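3.2 Brush storage at the shared tables

The second part of the study concerned the containers in which brushes are kept between uses. Most of the earlier literature on shared studios deals with solvents, ventilation and waste. Storage receives a sentence or two, usually a recommendation that brushes be kept "tidy" – a word that leaves the choice of vessel to whoever is nearest the cupboard. At the Fledadov teaching studio the choice had been made piecemeal, and the tables held jam jars, cut-down bottles, ceramic mugs and molded plastic pots in no fixed arrangement.

We grouped the vessels by profile. Straight-walled vessels have a base equal in width to the mouth. Tapered vessels narrow toward the base. Tiered vessels are built up, or appear to be built up, from rounded rings, so that the outer wall is ribbed. The tiered type is less common in the supply catalogs we consulted, but it was popular with the students and is treated separately below. Brushes in all three types were stored with the bristles up, following the house rule.

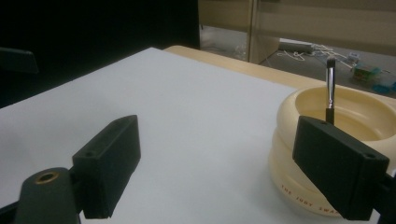 Why are brushes stored with the bristles up?
A brush resting on its bristles carries its own weight on the tip, and the hairs take a bend that is difficult to remove. Storing it on the end of the handle leaves the tip free to keep its shape.

The rule is simple, but it makes demands on the vessel. A long-handled brush standing on its handle has a high center of mass, and in a wide, shallow pot it will lean until the handle meets the rim. The lean is harmless when several brushes share a pot and support one another. It matters more with a single brush, where all of the side load falls on one point of the rim, and a light vessel may tip when the table is knocked.

Stability was therefore assessed with the vessel nearly empty. Each vessel was set on a level tabletop with one implement in it, and the table edge was struck by hand with moderate force. The procedure is crude. It was chosen by Roxana Cârstea, who ran the studio sessions, on the grounds that it resembles what a passing hip does to a table during a class. A total of 19 vessels were assessed in this way, and each was struck 4 times, with the implement reseated after every strike.

Tapered vessels performed worst, as expected. Between the other two types the difference was small. The tiered vessels stayed upright in nearly all strikes, and their main advantage lay in handling: the grooves between the rings gave the fingers a place to grip, and the students tended to lift these pots by the wall. Straight-walled jars were more often lifted by the rim, which brings the hand close to the bristles.

A disadvantage of the tiered form is cleaning. Where the inner wall follows the outer one, dried paint collects in the recesses and has to be worked out with a narrow tool. Pots with a smooth inner wall do not share this problem, and we recommend checking the inside before purchase.

Mixed use was a further finding. The house rule assigns the pots to brushes, but over the observation period pens, pencils and palette knives were placed in them as well. The students did not regard this as a breach. Several of them described the tiered pots as "desk pots" that happened to be on a painting table, and used the two words interchangeably. 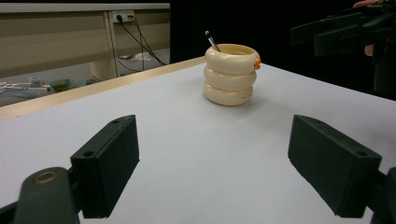
Figure 2. Tiered holder on a white tabletop, with a single slender implement leaning against the inner rim and a small orange clip or tab at the top ring.

For a thin implement the width of the mouth has a direct effect on the angle of rest. In a wide mouth the implement slants, and a second one added later may cross it. Users in a hurry then pull out both. Dividers would prevent this, but they reduce the room for thicker handles and were rejected by the studio after a short trial.

On balance, we see no reason to prescribe a single type of vessel. A workable arrangement is to reserve heavier straight-walled jars for long brushes and to leave the tiered pots for short brushes and writing tools – a division the students had already begun to make.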